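May 11, 2019
By the Editor, Brotach Shop Notes

The shop manual is getting worse, and we are paying more for it

I keep a shelf of service manuals over the bench. The oldest is for a Farouk marine engine and runs to 384 pages. The newest, for a small Cledusard generator, is 86 pages long, and most of those are warnings in several languages. The part that deals with taking the engine apart and putting it back together takes up 20 pages. The rest tells you not to do it.

Warnings don't bother me. Gasoline burns and belts take fingers, and a new owner ought to hear it. My complaint is that manufacturers have stopped writing for the person who does the work. The manual used to assume that somebody, somewhere, was going to open the thing up. The current one assumes that the owner will call a dealer and the dealer will order a complete assembly.

I have heard the defense of this. Engines are more complicated now, tolerances are tighter, and an amateur with a socket set can do expensive damage. Some of that is fair. I would not want to set up a modern injection pump on my kitchen table. But a head gasket is still a head gasket, and the torque sequence for twelve bolts fits on a quarter of a page. Leaving it out does not stop people from doing the job. They do it anyway, with a number they found on a message board, and the number is sometimes for a different engine.

Last July I needed the valve clearances for a Waleo pump engine that runs the irrigation on my property. The owner's booklet did not have them. The parts diagram did not have them. The company would sell me the full service manual as a download for 219 dollars, readable on one computer and for one year. The pump itself had cost me less than twice that. I called the dealer and was told that clearances were "technician information." I ended up getting them from a retired mechanic two counties over, who read them to me over the phone from a notebook.

That is a poor way to pass on knowledge. The notebook is fine while he has it. When he is gone it will go into a box at an estate sale, and the next person with the same pump will buy a new pump. Somewhere there is a file with those two numbers in it, and it would cost the company nothing to print them inside the back cover.

People my age are often accused of wanting everything to be the way it was. The old books had plenty wrong with them. The Farouk manual has a wiring diagram that was plainly drawn by someone who had never seen the boat. Several of the photographs are so dark that you can't tell the oil pump from the starter. It refers to special tools by number and never says what they look like. I have written corrections in the margins for years, and the owner before me did the same in green pencil. Still, it was written by people who thought I could learn.

What the old books did best was show you one part at a time. A good plate in a manual took the part out of the engine, put it on a plain background and let you look at it before you had grease on your hands. You learned what the thing was for by looking at its shape. After that the words made sense — "seat," "margin," "fillet" — where before they had been a list to get through.

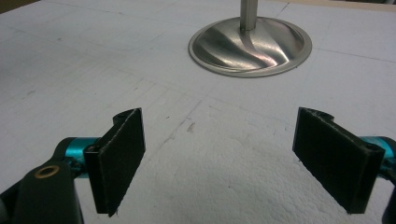
A manual should teach its reader to judge a part, and this is where the new ones fail most completely. They say "inspect for wear and replace if necessary" and leave it there. Necessary by what measure? Take an ordinary poppet valve, the simplest thing in the cylinder head to hold and look at. Stood on its face on a piece of white foam, it shows you most of what a beginner needs to know: the wide round head, the thin flat rim at the outside, and the curve that sweeps in from the head to the slim stem. A writer could hang two useful pages on that. He could say how thin the rim may get before the valve is scrap, where to put the micrometer on the stem, and what a burned edge looks like next to a sound one. The Farouk book gives the subject four pages. The Cledusard book gives it one line, and the line says to see your dealer.

I don't think a law is needed to fix this, though I would not vote against one. A company that sells an engine could put the full service manual on its website, free, on the day the engine goes on sale. The thing has already been written for the dealers. If a firm is worried about being sued, it can keep every one of its warnings and put them first. I will turn past them as I always have.

Until then, my advice is to ask for the service manual before you buy, and to ask what it costs. If the salesman can't tell you, look at another brand. I did that in March with a log splitter and came home with the second choice, a slightly slower machine with a proper book. The book is on the shelf now, next to the Farouk.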